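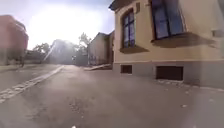
Ticket 789, Prieto building, Lisport. Musty smell and a damp patch in basement storage, street side. Opened by Ainhoa Cabello, priority normal, status: in progress. The smell was first reported in April by the people who keep their archive boxes down there, and I picked it up because I love a damp mystery and this one has already been closed twice as "could not reproduce." Both earlier visits looked only at the pipes inside. I started outside, where the grey plinth has two basement openings in it, the nearly square one close to the corner and the wider one further along, both sitting above the narrow strip of pavement with all the pebbles and bits of debris on it. The storage room is behind the wide one. The small one serves the old meter room, which smells perfectly fine!

**Reported symptoms**

- Smell is strongest in the morning, before the door has been opened
- Damp patch on the inside wall, low down, 50 cm across at the widest point
- Bottom row of cardboard boxes has gone soft at the corners
- Meter room next door has no smell and no patch

**Log**

**8:10** – Let myself in with the key from the Pevau office. Smell confirmed right away, so it very much can be reproduced, you just have to arrive before anyone props the door open. Marked the outline of the patch in pencil and wrote the time next to it.

**8:25** – Checked the cold water pipe along the back wall. Dried it with a paper towel, wrapped a fresh towel around each joint and left them on. Photographed the water meter. Reading ends in 187.

**8:40** – Moved the archive boxes away from the wall. They had been pushed right up against it, hiding the lower part of the vent shaft. Found the shaft cover, a Flodik push-in grille, installed with the slats pointing up. Anything that falls into the opening from the street slides straight into the shaft and stays there.

**8:55** – Grille off. Packed solid behind it: leaves, grit, small stones, a bus ticket and what was once a sponge. I filled 3 buckets, which is a wonderful amount of stuff to get out of one shaft. The material at the bottom was black and wet. The drain hole in the shaft floor was under it, completely plugged.

**9:20** – Drain hole cleared with a bent wire and then a bottle brush. Poured a jug of water into the shaft and it went down at once with a very satisfying gurgle. Poured a second jug to be sure. Same again.

**9:30** – Held a strip of tissue paper at the shaft mouth. It leans into the room now. I wish I had tried that before clearing the shaft so we had a proper comparison, but I got carried away with the buckets.

**9:45** – Towels on the pipe joints all dry. Meter reading unchanged, still ends in 187, with nobody using water in that part of the building. I am happy to take the pipes off the list.

**10:00** – Outside again to see where water could be coming from. Two candidates:

1. Rain running down the wall under the big window. The sill there sticks out a long way, and I think it drops water clear of the wall. To be tested with a hose.
2. Water coming across from the roadway. Ainhoa asked about this one in the original report, so I walked the sidewalk with the long level.
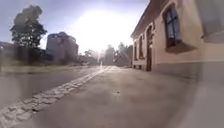
*Sidewalk looking toward the sun: cobblestone strip and roadway on the left, building line on the right.*

**10:20** – Level readings done. The sidewalk tips very slightly toward the cobblestones everywhere I measured, and the stones sit a touch lower than the paving. Water from the road would have to climb to reach the wall. Candidate 2 is out, and what a nicely laid bit of street it is. The joints between the stones are in good shape too, I checked a few with a screwdriver.

**10:45** – Hose test on candidate 1. Sprayed the top of the sill gently for ten minutes. Water dripped off the front edge and landed on the pavement. Some splashed back onto the plinth, and a little of that got into the wide opening. It ran down the shaft and out through the drain hole with no trouble. With the hole plugged I'd expect it to sit in the debris and soak into the wall.

**11:05** – Refitted the Flodik grille with the slats pointing down. It clicks in either way up, so it is an easy mistake to make. I have put an arrow on the frame in marker pen.

**11:15** – Boxes put back on pallets, with a hand's width of space behind them. Soft ones set aside on the table for the archive people to go through.

**Probable cause**

Blocked shaft drain behind the wide opening, with splash water held against the wall by the debris. Airflow also blocked, both by the debris and by the boxes. Not confirmed until the patch starts shrinking inside the pencil line.

**Still to do**

- [ ] Sweep the strip along the foot of the wall, otherwise those pebbles will just end up in the shaft (ask Pevau who has this on their list)
- [ ] Fine mesh for both openings, I need to measure the small one first
- [ ] Look at the meter room grille and see which way up it is
- [ ] Recheck the patch after the next proper rain
- [x] Pipe joints
- [x] Shaft drain

**Reply from Ainhoa Cabello, 13:40**

Went down after lunch and it already smells better, though the door had been open for a while by then. Can we keep the boxes on pallets for good? Also, the bus ticket is mine, I think.

**Reply, 13:55**

Yes please, keep the pallets! Leave the door shut tonight if you can and tell me what it smells like first thing. Ticket stays open until then, and I'll bring the mesh when I come to check the pencil line.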